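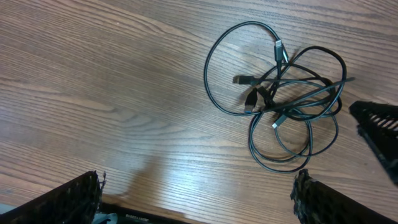
*Wrist camera, cable task. Black cables on the wood table, fingers at the bottom.*

**1/**
Fault report, posted as a thread. The arm closed on a cable pile, lifted, and kept lifting after a loop had caught on its own wrist. No injuries. One damaged cable, one bent connector, one shifted camera bracket. The stop that should have ended the move did not fire.

**2/**
Setup for anyone new here. Single arm, two-finger gripper, small camera at the wrist. The task is called Duser internally. It picks one cable out of a tangle and lays it down on a clear part of the table. The grasp planner is Pronen, which we wrote. The motion layer is Lindsay, which we also wrote and which is the guilty party.

**3/**
The picture at the top is the kind of input Pronen gets. Thin dark cords, one wide loop reaching up and left, smaller loops at lower right, several connectors pointing in different directions. Which plug belongs to which cord is a hard question from this view. Pronen doesn't try to answer it. It scores places to pinch.

**4/**
That limitation was known and we were fine with it. A bad pinch normally costs you a failed attempt. You pick up two cords, the force reading is high, the arm opens and tries again. The recovery path was tested on every build since January.

**5/**
Sequence from the log, Saturday run, attempt 39:

- grasp pose accepted
- fingers close, contact on both sides
- lift starts
- wrist force rises faster than the lift model predicts
- force drops for a moment, then rises again
- lift continues to full height
- operator presses the stop

The last line is Nidia Urrego, who was at the station and did exactly what she should have.

**6/**
The short drop is the interesting part. A loop slid off one finger and came to rest over the camera bracket. From then on the cable was pulling on the wrist from two places: the pinch, and the bracket. The pinch force looked normal. The total did not.

**7/**
Lindsay has a force limit during lift. It is checked on every control cycle. The log shows the limit was exceeded and the check ran. So why no stop?

**8/**
The check has a hold-off at the start of a lift. Breaking contact with a table gives a short spike, and without the hold-off you get a false stop on almost every pick. The hold-off is 39 control cycles. Same number as the attempt, which cost me some time in the log search.

**9/**
The hold-off is supposed to start once per lift. It was being restarted by any falling edge in the force signal. A cord slipping gives a falling edge. A second slip gives another. In a tangle, cords slip all the time.

**10/**
So the protection was disabled by the condition it was there to catch. As long as the loops kept snagging and releasing, the timer kept going back to zero. In attempt 39 it was restarted repeatedly and never expired before the operator stop.

**11/**
Where it came from: a change by me. We had a rigid part that sometimes stuck to the table and let go late, after the hold-off had ended, and the release spike caused a false stop. Restarting the timer on a falling edge fixed that. I tested it on rigid parts. I did not test it on cables. The review note says "low risk." I wrote the review note too.

**12/**
We replayed old logs through a script that flags any lift where the timer was restarted. 1,795 lifts in the cable set. 1,140 of them had at least one restart. Only 2 went over the force limit while the check was held off. Attempt 39 is one. The other ended when the cord slipped out by itself, and it was logged as an ordinary failed grasp.

**13/**
That second one bothers me more than the first. The record was in the logs, labeled as a routine miss, and the dashboard counted it with the other routine misses. Peak force was not on the dashboard. It is now.

**14/**
Question I got in the lab chat: doesn't the arm controller have its own protective stop? Yes. It is set for collision with a person or a fixture at the joint level, and it did not trip. The load stayed under its threshold. A threshold that is reasonable for the arm can still be far too high for a thin cable and a small bracket.

**15/**
Second question: was anyone at risk? The rule is no hands inside the marked area with the arm enabled, and the rule was followed. But people reset that pile by hand between attempts. A connector under tension that comes free can travel. We are treating this as a safety event, and it was filed as one.

**16/**
Changes in Lindsay, in the order they went in:

- The hold-off starts once, at the lift command. No restarts of any kind.
- A second, higher limit has no hold-off at all.
- If force rises again after a drop during lift, the arm stops and holds position. It does not retry.
- A stop during lift needs an operator to clear it.

**17/**
On the third item. The first version of the fix opened the gripper on a fault. Nevzat Karaca objected in review and he was right. With a loop around the bracket, opening the fingers doesn't remove the load, it just moves all of it to the bracket. Also, you have now released a cord under tension. Hold first, let a person look, then lower.

**18/**
Lowering is a separate command, slow, straight down, with its own force limit. It is only available after the stop is cleared. We tried lowering automatically and took it out the same day. If the loop is under the wrist, down is not always the safe direction.

**19/**
Changes in hardware, all small. The camera bracket had an exposed corner facing the fingers. It now has a smooth cover with no edge for a cord to sit behind. The camera was recalibrated after the bracket was straightened. Anything recorded between the event and the recalibration is marked unusable.

**20/**
The finger surfaces are still open. They are rough, and rough is good for holding thin cords. Rough also holds a cord you did not mean to hold. Smoother pads reduced the snags on the bench and also dropped more cables. No decision yet. I would take the drops, but it is not only my project.

**21/**
Changes in Pronen: fewer than people expected. It now penalizes a pinch point inside a large open loop, where the lift tends to pull the loop up around the wrist. That lowers how often the problem comes up. It is not a protection and the safety case does not count it as one.

**22/**
Several people suggested detecting the snag from the wrist camera. We looked at it. Once the fingers are closed and the arm is rising, the cord you care about is often behind a finger or too close to the lens. Force is a better signal there. We may use the image as a second opinion later.

**23/**
Test we should have had from the start, now part of the Nudness regression suite: a cord tied to a fixed post, with slack, laid into the pile. The arm lifts, the slack runs out, the stop must fire. Then the same thing with a slip joint that releases and catches again. The old build passes the first and fails the second every time.

**24/**
If you run something similar, search your code for timers that mask a safety check and look at everything that can restart them. Then replay a log with a noisy signal and plot the masked time. Ours was one line in a plot and took less than an hour to produce.

**25/**
Status. Rigid parts are back to normal operation on the new build. Cables run with an operator at the stop and reduced lift speed. That stays until the slip test has passed on both stations. The second station still has the old bracket.

**26/**
Correction to 12: the replay covers the cable set for the first station only. Logs from the second station are in an older format without the raw force channel, so I can't replay them. Nidia is checking whether the controller kept its own copy.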